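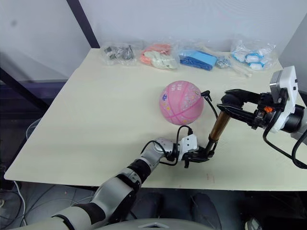
Chip timing: fewer reads than crossings, out-and-back course, one mat line

Posted by matline on Saturday, November 12, 2022

Our club puts on a road race in Stisudport every January. Last time we used our own timing gear for the first time: a Chevalier reader with a single mat line that serves as both start and finish, and Duvar for scoring. Chips are passive tags glued to the back of the bib.

769 bibs were started and every one of them has a finish time from the backup video. Each runner crosses the line twice, so I expected twice that number of reads after filtering. Duvar shows 1410. Most of the missing ones are start reads, but a few are finishes. The raw file on the reader is much larger, so the gear was reading tags all morning.

I need to know if this is a hardware problem or a settings problem before we open entries again. We score on gun time for awards and chip time for everything else. The duplicate filter is set to whatever Duvar ships with. I haven't changed antenna power.

chutesandlanes

Probably both. Take them one at a time.

Start reads: a dense start is the worst case for passive tags on bibs. Bodies block the signal, and the people in the middle of the pack are shielded on all sides. Widen the line if you can, and hold the pack back from the mat so that they are moving when they cross. A crowd standing on the mat before the gun fills the reader with the same few tags.

That leads to the filter. Compare the raw file with the Duvar export for a handful of bibs that have a finish but no start:

If the raw file has a read for that bib just before the gun and none after, the runner was standing on or next to the mat.
If it has a read after the gun, the software threw it out. Check the gun time offset first, then the duplicate window.
If it has nothing, it is hardware or bib placement.

Set the duplicate window by the shortest real gap between two crossings. On an out-and-back you can go long, provided the window starts at the gun. Also check that the reader clock and the Duvar laptop clock agree. If they differ by more than 2 seconds, fix that before touching anything else.

For the missing finishes, look at where the bib was worn. Bibs folded, or under a jacket, or pinned over a phone - all of these kill reads. In January you will have jackets. Print it on the packet.
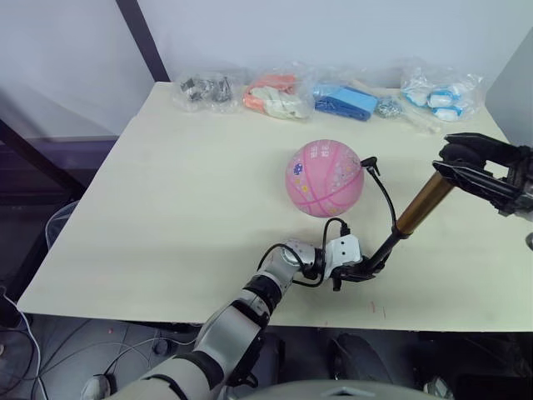

Pink basketball on a cream tabletop

zultach_rc

we had the same thing, turned the power up to 100 percent and it got better. didn't check the filter

chutesandlanes

Full power may also pick up spectators and runners walking back past the line after they finish, so test it with a few bibs taped to a fence at the side. A second mat line a few feet behind the first helps more, if your reader has free antenna ports.

matline

Checked the raw file. Most of the missing starts have a read before the gun and none after. Will move the pack back and test a second line on a training night.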